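旧电脑里的照片与账本：访奥卢米德·恩万科沃

2025年5月29日

奥卢米德·恩万科沃的店开在普伦德布里奇老街的拐角，门口没有招牌，只在玻璃上贴了一张纸，写着“数据整理，请按铃”。他做的事情不难讲清楚：别人家里有旧电脑、旧硬盘、旧光盘，他把里面的东西取出来，整理好，再交还给主人。店名叫普卡诺，他说这个词没有意思，注册的时候前几个名字都被人占了。

我到的时候他正在填单子。每一件送来的东西都有一张单子，写明送来的人、机器的型号、主人记得里面有什么，以及主人最想找回什么。最后一栏常常写得很长。

“前面几栏大家都写得很快，”他说，“写到最想找什么，就会停下来。有人写一张照片，有人写‘全部’。写‘全部’的，我会请他坐下来再想一想。”

他入这一行之前在一家印刷厂做排版。印刷厂叫波拉克，做当地的挂历、菜单和教会的周报。厂子关门那年，老板让他把历年的稿件备份一遍，存进几台旧机器里。他花了一个冬天，发现早年的文件有一半打不开，原因多半是软件换了几代，没有人把旧格式转过来。

“东西还在那儿，就是读不出来，”他说，“我那时候才知道，存着和留着是两件事。”

后来有邻居听说他会弄这些，把家里的电脑搬来让他看。第一台是一位退休教师的，里面有她教书时写的讲义。他没收钱，教师送了他一罐腌梅子。第二台、第三台也是熟人的。到了第二年二月，他租下现在这间店面，租金当时是每月1353，他记得这个数，因为签合同那天他账户里的钱只够付一个月。
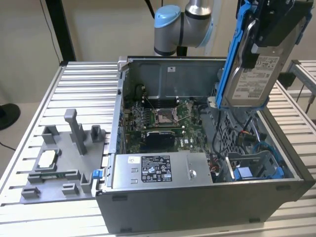
我问他，送来的东西里什么最常见。他说是家庭照片，其次是账本。小生意人的账本经常只有一份，用的是一种叫Stukomix的记账软件，早就停止更新了，装在新电脑上会报错。他留着一套能运行它的旧系统，专门用来打开这类文件，再导出成普通表格。

“开面包店的、修鞋的、卖窗帘的，都用过它，”他说，“便宜，界面也简单。坏处是它把所有年份的账放在一个文件里，文件坏了，就什么都没了。”

有一位卖窗帘的女士，想找的是一份老客户名单。她丈夫管了多年的账，去世之后她接手店铺，只知道名单在电脑里，不知道在哪个文件夹。恩万科沃找了两天，最后在一个名为“杂”的文件夹里找到。名单上除了姓名和窗户尺寸，每个人后面还有一行备注，比如“楼梯很陡”“养狗，先打电话”“不喜欢黄色”。

“她把备注从头到尾看了一遍，”他说，“看完才问我多少钱。”

价钱是店里写在墙上的。整理一台家用电脑的基本费用是50，照片另外按数量算，超过2000张才加钱。他不做加急。有人愿意出双倍价钱，他也照样排队。他的理由是一急就容易跳过核对，而核对占去他大半的时间。

他所说的核对，是把取出来的文件逐个打开看。照片能不能完整显示，文档有没有乱码，日期对不对。日期最麻烦。许多旧相机没有设过时间，拍出来的照片都停在出厂那一天。一家人十年的照片挤在同一个日期里，小孩忽大忽小。遇到这种情况，他会请主人来店里，两个人一起排。

“我只能看出这是夏天，那是冬天，”他说，“哪一年，得他们自己讲。有的一家三口为一张照片是哪年拍的争了一下午，后来是靠背景里的一张沙发定下来的。”

谈到隐私，他的话少了一些。他要求每位主人在单子上签字，写明哪些文件夹不用看。不用看的，他整个复制过去，不打开，也不核对，坏了他不负责。工作完成后，店里的副本保留34天，到期删除。有人隔了半年回来说自己的那份又丢了，问他还有没有，他只能说没有。

“他们有时候会生气，”他说，“觉得我应该多留一份。可单子上写了多少天，就是多少天。”

他也拒绝过生意。有人拿来一台电脑，说是前妻的，想看看里面有什么。他把机器推了回去。还有人想让他把已故父亲的邮件全部打印出来。这一单他接了，但先让几个兄弟姐妹都签了字，前后花了三个星期，其中一个住在国外，签名是寄过来的。

我请他给普通人一些建议。他想了一会儿，说了几条很平常的。重要的东西至少放两个地方，两个地方不要在同一间屋子。文件夹的名字写成别人也能懂的样子。每年抽一天，把旧文件打开看看，趁还打得开的时候换成常用的格式。照片不必都留，同一个生日蛋糕拍了十几张，挑一张清楚的就够了。

“还有，把密码告诉一个人，”他说，“写在纸上也行。我这里有一台电脑，里面有没有东西，谁也不知道。家里人每年打电话来问一次，我每年都说打不开。”

他自己的照片整理得怎么样？他说很差。手机里的还没导出来，波拉克印刷厂那几年的照片倒是齐的，装在一个纸盒里，是冲洗出来的。他从架子上取下盒子给我看，上面一叠是厂里的年终聚餐，背面用铅笔写着每个人坐的位置。有两个名字后面打了问号，他说打算下个月去问问以前的老板。

门铃响了，有位老人抱着一台笔记本电脑站在外面。恩万科沃把盒子盖好，放回架子，从抽屉里抽出一张空白的单子，去开门了。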